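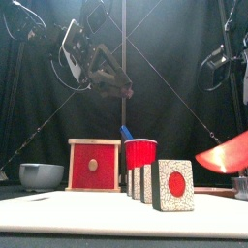
**Ticket 583: Table area, Turndale, uneven light and sagging curtain**

Opened by: Amra Lazarević
Opened: 11th November
Priority: normal
Status: open, waiting on parts

**Reported problem**

The light over the white table is uneven. The right side looks cooler and darker than the left, and whites come out gray with a bit of blue in them. Reds still look fine. The black curtain behind the table has also dropped at the top rail and the hem drags when anyone walks behind it.

The lamps are two Plarnum panels, bought in October. The curtain is the heavy Drakovano one, older than the lamps. The dimmer is whatever came with the room.

**Log**

Entry 1, Amra

Turned both panels to 100 and let them warm up for 15 minutes. The left panel came up to full. The right one came up, then dropped after a short while and stayed down. No flicker. Same result on a second try.

Swapped the power supplies between the two panels. The right panel is still the dim one, so it isn't the supply. Put them back the way they were and labeled them L and R.

Took the dimmer down in steps to see if the blue cast follows the level. It does. It gets noticeable below 36 and is hard to miss at the bottom of the range. 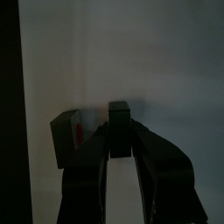

*Low light, pale gray background with a faint blue cast. The narrow red strip keeps its color.*

Entry 2, Ross

Checked the wall outlets with a plug tester. All good. Also checked that the overhead room lights are not on the same circuit. They are on their own breaker, labeled wrong on the panel door (it says "storage"). I fixed the label.

Wiped the diffuser on the right panel. It was dusty but cleaning it made no difference that I could see. The clip on one corner of the diffuser is cracked, and I taped it for now. Please don't pull on it.
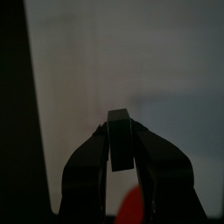

While I was on the ladder I looked at the curtain rail. The end cap has backed out and the rail is sitting low at that end. Pushed it back in by hand, but the thread is worn and it will come out again. Needs a new cap. I did not touch the crossed wires in front of the curtain. They are taut and the rail does not hang from them. If you have to get behind there, go around the end and do not duck under the wires.

Entry 3, Amra

Plarnum support replied. They want the batch code from the back of the right panel and a note of how long it takes to drop. Sent both. They think it is the driver board and will send a replacement panel if the code matches.

Until then, please do this:

- Leave the dimmer at 100. Don't use the low settings for anything where color matters.
- Don't move the left panel to make up for the right one. I tried and it puts a hard shadow across the table.
- Use the red cup, the red box and the white speckled blocks to compare color. Put them back on the table when you're done.

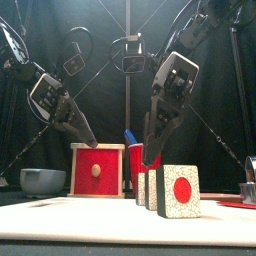 **Still to do**

- Replacement panel from Plarnum (Amra)
- Rail end cap, and check the cap on the other end too (Ross)
- New diffuser clip
- Hem of the Drakovano curtain: pin it up or leave it until the rail is fixed? I'd leave it. Ross, say if you disagree.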